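Print this page | E-mail this page

What's Really Inside a Computer? (And Is Any of It Magic?)

By Precious Pangilinan
December

People say a computer "thinks." They say it "remembers." Some grown-ups say it "gets tired." You should be suspicious of all three. Take the side off a desktop computer and look for the thinking part. You'll find metal, plastic and a lot of wire.
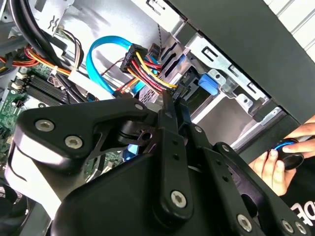 Why are there so many wires?

A computer has different parts, and the parts sit in different places. Wires join them up. That's the whole reason.

There are two main jobs a wire can have in there. Some wires carry power, which is the electricity a part needs to run. Others carry data, which is information: your homework, a song, a picture of your dog. Both kinds are made with metal, and both are wrapped in plastic so that they don't touch each other where they shouldn't.

The blue cable with the big loop in it is a data cable. It's called a SATA cable (say "SAY-tuh" or "SAT-uh," people argue). It goes down toward a drive, and a drive is where files are kept when the computer is switched off. The black plug beside it is for power. It has red, yellow and black wires spreading out of it.

So one part can need two cables. Greedy? Maybe. But a lamp only has to shine, and a drive has to talk as well.

Do the colors mean anything?

Here I expected the answer to be no. I thought somebody at a factory just liked red. I was wrong about that one.

In many desktop computers, the power wires follow a color code. Yellow usually carries 12 volts. Red usually carries 5 volts. Orange usually carries 3.3 volts. Black is "ground," the path the electricity takes back. People who fix computers like this code a lot, and you can see why if you've ever tried to untangle a drawer of chargers.

Now the suspicious part. The blue on the data cable doesn't tell you how fast it is. You can buy the same sort of cable in red, black or yellow, and a website may try to tell you that one of them is "turbo." Ask it to prove it.

What is the green board?

That's the motherboard. Nearly everything in the computer connects to it sooner or later. A lot of books call it the city of the computer, with tiny streets. I don't love that. A city has people in it who decide where to go, and electricity doesn't decide anything. It follows the metal lines on the board because somebody designed them to go that way.

Motherboards don't have to be green, either. Plenty are black or blue, and they don't work any better for it.

The long black ridged strips on the board are memory slots. Memory cards push into them. This kind of memory holds what the computer is working on right now, and it loses all of it when the power goes off. That's why your story vanished when your brother pulled the plug. Your brother may say the computer "forgot." It didn't forget the way you forget your lunch. The electricity stopped, and the pattern went with it.

What about all that metal?

The silver metal with rectangular slots is a drive cage. It's a shelf, more or less, for holding drives still. I asked at the repair counter in Brakville why they don't use one solid piece with no holes. The answer was that holes let air through, give you places to put screws, and make the thing lighter. I believe the first two. I'd want to weigh it for the third.

And the white plastic strip around the orange, yellow and red wires is a cable tie. It keeps them in a bundle. My whole desk could use 200 of them.

Can I open ours?

Ask first, and don't do it alone. The computer has to be turned off and unplugged from the wall. Never open the power supply, the metal box that the wall cord goes into, even if it's unplugged. It can hold a charge for a while afterward, and I'm not skeptical about that at all.

Something to try

Ask a grown-up to tell you how a computer works. Every time they say "it just knows," ask "how does it know?" See how far you get. My record is 6, and then my aunt went to make tea.

Contact us | Copyright Giltotside Pages for Young Readers | Back to top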